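How to clear the Lantern Bridge levels in Flostever

If you've breezed through the opening worlds of Flostever and then hit a wall at Lantern Bridge, welcome! It's my favourite stretch of the whole game, and it gets much easier once you stop rushing.
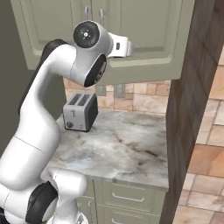
Start by leaving the timer alone. You lose no stars for thinking, so scroll right across the level before you drop your first plank. Look for the brass hooks, as a rope tied to one will hold any weight you like.

Next, build from the far bank back towards you. It feels odd at first, but the last gap is nearly always the widest and you'll want your long planks for it. You get 13 pieces on most of these levels and I usually finish with a couple left over.

Level 6 is the nasty one. Put two short planks in a V under the middle lantern, tap to lock them, then lay the long plank on top. If it wobbles, undo and move the V one notch left - one notch only!

Level 10 brings in the wind. Wait for the flags to droop, then let the cart go straight away. A cart loaded with Lirketti stones is slower but hardly sways, so pick that one if you have it.

Finish the set with every star and you unlock Thongsuk, the little ferryman, plus 100 coins. Spend them on the spare rope before you try the Illetti caves. The first cave has no hooks at all, and the rope is a huge help on that opening drop.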